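Cables on a round white table, how do you keep them from sliding off?

Posted in Home Organization, 2021-06-06

I have a round pale table that I use for everything, including charging. There are 3 devices on it most days and the cords all end up in one knot. The table has no drawer and no back edge to push things against. I don't want to drill into it. What do you use?

grasine
Adhesive cord clips on the underside. Buy the ones with a wide pad, let them sit overnight before you hang anything on them, and wipe the surface with rubbing alcohol first. Mine have been up since December. Keep each charger in its own clip and put a bit of tape with a name on the plug end.

venckus29
Get a shorter cord.

fisau_home
I had the same trouble and went with one bundle leading off to the side, tied with hook-and-loop strips every foot or so. Black cables do show up against a light background — I stopped caring. Paper and other flat things go on the opposite side from the wiring.
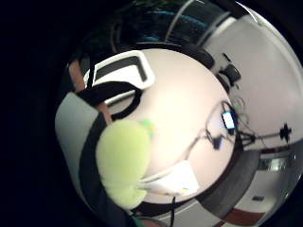 nakomora7 replied that strips are fine until you have to pull one cord out, and then the whole bundle has to be opened. A fabric sleeve with a zipper is easier for that. Measure before ordering, the narrow ones won't take a wide plug.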